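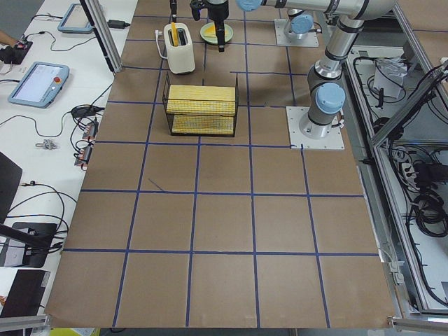
A toaster and a plate on a taped-off tabletop.

Playtesters wanted: Trondholm

Netinska is looking for 100 players to try the online co-op mode of Trondholm, our survival game for PC, before the open beta in August.

You will play 2 sessions from home, each nearly 3 hours long, and fill in a short survey after each one. We mainly need reports on matchmaking, lost progress and crashes.

You must be 18 or older and have a headset and a wired connection. No testing experience needed. Testers keep the full game after launch.

Apply through the form on our Playtests page. Sign-up closes when all places are filled.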